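The Kitchen Cell: Upkeep Gallery
Posted November 6, 2022

I keep getting the same emails about how I look after the kitchen cell, so I figured I'd put it all on one page and let people scroll. If you're new, this is the tabletop setup I've been running since May: one white arm, a wrist camera, a pile of toy food and dishes, and a toaster oven that takes up way more of the table than I'd like. I call the whole thing Levska, because that was the name on the cardboard box I kept the first set of parts in, and it stuck. Click any picture on the old gallery page to get the bigger version (the thumbnails are still broken over there, sorry, I'm working on it).

A few general notes before the cell itself. I do a short check every time I power up and a longer one every 200 hours on the arm's counter. The last long one came up at 2352, a little early since I had a free afternoon and the coffee was already made. The short check takes me two minutes if I don't get distracted: wipe the table, look at the cables, home the arm, look at the light on the wrist, move each joint a little by hand in free mode and feel for anything gritty. That's it! People expect more than that and I always feel like I'm letting them down.

Cables are what I fuss over most. Everything that goes to the wrist has to bend every time the arm does, and a cable that's too tight at one pose will look perfectly fine at the next one, so I run the arm slowly out to its farthest reach and then fold it all the way back in, and I watch the slack the entire time with my hand near the stop button. Too much slack is bad too. A big droopy loop will sweep a cup right off the table, ask me how I know.

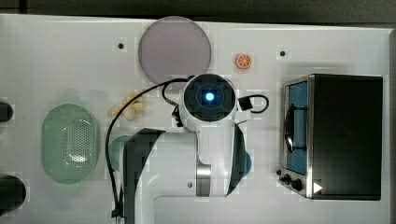 So my rule is to leave one loose curve up near the wrist and clip the rest down along the arm. I used to tape it. Tape is fine for a weekend, and then it gets warm and gooey and you spend an hour with alcohol wipes getting the gunk off that nice shiny white shell. The clips I use now are from Galter, the small black kind, and I go around with a fingernail and make sure each one still snaps. If one feels mushy, it goes in the trash.

The wrist camera gets a puff of air and a lens cloth, in that order, and never the other way around. I did it the other way once and ground a crumb of something across the glass (real toast, my own fault, I was eating lunch over the table). After cleaning I take a test shot of the plate from straight above it and compare it with the one from last time. If the plate has shifted in the shot, I redo the camera calibration, and if it hasn't, I leave well enough alone.

Joints next. I clean the metal rings between the arm sections with a dry cloth and nothing else. There's a Celton cleaner that people swear by and I do like it for the tabletop, but I don't want any liquid creeping into a seam. While I'm there I listen. One joint had a faint tick for a while this summer and I chased it for days, re-homing and re-seating and muttering, and it was a loose screw in the mount the whole time. Check your mount screws first, please, save yourself the muttering.

The oven stays put. I marked its position on day one and I measure it again at every long check, because the arm's taught positions all assume it's exactly where it was. It had crept roughly 79 millimeters over the summer from being bumped, and I'd been blaming the arm for missing the door handle. Poor arm! It's on Aerts grip pads now and hasn't budged.

The dishes and the play food get a sink of warm soapy water whenever they start feeling sticky. Dry them all the way before they go back on the table, especially anything with holes in it.

Next batch of pictures will be the gripper fingers, which are due for new pads. I've got three kinds of rubber sitting here to try and I haven't picked one yet.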